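Cenau two-hand teaching grippers: three weeks with the pair

The first thing the Cenau pair teaches you is how badly you hang up clothes. I have been putting jackets on hangers since childhood and considered the matter closed. Then I did it with two grippers on sticks, watched the playback, and saw a person losing a slow fight with a sleeve.

The idea is simple enough. You hold one gripper in each hand, squeeze the trigger to close the fingers, and do the job yourself. Each gripper has its own camera, and the Lorico software turns your efforts into something an arm can be trained on. We bought ours for garment work at the Flolldale workshop, after a long spell with the Wogan remote-control desk, where you drive the arm from a chair and every sock takes as long as a tax return.

Set-up took 35 minutes, most of it spent printing the marker tags at the right size. The manual says to print them at 100 per cent and our printer has views on that. Once they are stuck down flat, leave them alone. A lifted corner on one of mine cost me a morning's recordings, and the software's only comment was a small yellow triangle.

The soft ribbed fingers are the best part. They bend around whatever you pinch and they are kind to fabric, so a thick knit goes in as a fold and stays put without you crushing the trigger. Thin linings are another matter. I can pick up a jacket by the shoulder nearly every time, but picking up only the lining, which I never want to do, I manage with great regularity.

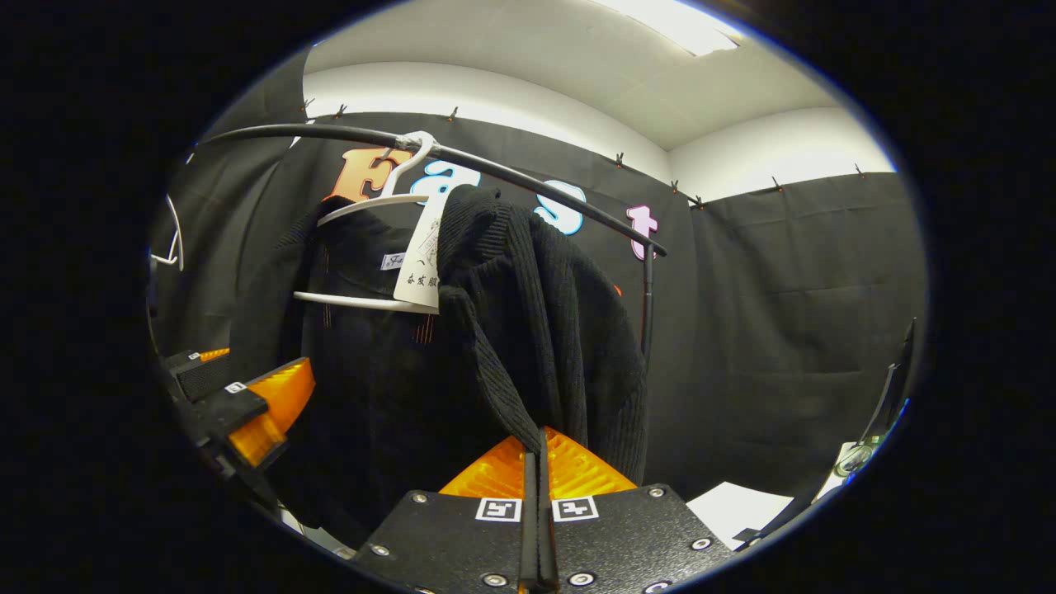 Jacket on its hanger, ribbed black jumper in the grip.

Dark clothes are a fair test, and I was ready to complain about them. The wide view copes well. You get the rail, the hanger hook and a good deal of the room in one go, along with the other gripper when it comes in from the side, and that matters when your two hands have to agree on something.

Weight is where I start to grumble. Each gripper is 600 grams, which sounds like nothing and feels like nothing until you hold both at rail height. After 20 minutes my demonstrations got sloppy -- lower elbows, lazier approaches -- and the software recorded all of it faithfully. Take breaks, or your robot will learn to sulk.

We now have 2572 recordings and I would keep perhaps two thirds. The Lorico sorting screen is good for this, with a decent scrub bar and a delete key that asks once and then believes you. Exporting is slower than it should be, and the progress bar sits at the same spot long enough for tea.

Compared with the Wogan desk, I get far more done in an afternoon, and visitors can pick it up without a lesson. The desk still wins for anything heavy or hot, where you'd sooner the arm took the risk.

Good: fingers, wide view, sorting screen.
Bad: weight, export, the yellow triangle.
Four stars. I'd buy the pair again, and a better printer.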